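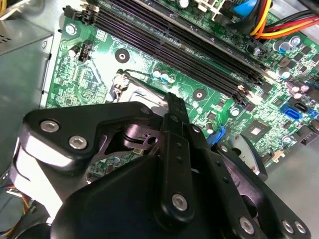 My job is teaching a robot to work on computers, and I do it mostly by holding its hand! I mean that for real. When the robot is learning, I grab its arm and move it along slowly while it remembers every bend of every joint. Then it tries the same moves by itself. Our robot is called Tudik, and its hand (grown-ups say "gripper") is big, black and full of bolts. The inside of a computer is a tricky place for a hand like that. See the four long black slots on the green board? They're for memory sticks, and all four are empty, so there's plenty of practice to be had.

**What if I can't reach?**

Then I drive Tudik with a remote control, a bit like a video game, only much slower. I squeeze my handle and the gripper squeezes too. My first try took me 16 minutes and I didn't even get one stick in!

**How many times do I have to show it?**

Lots! So far I've done 1,134 turns, and I wobble on plenty of them. Wobbly ones are useful too, as long as I fix the wobble before I let go.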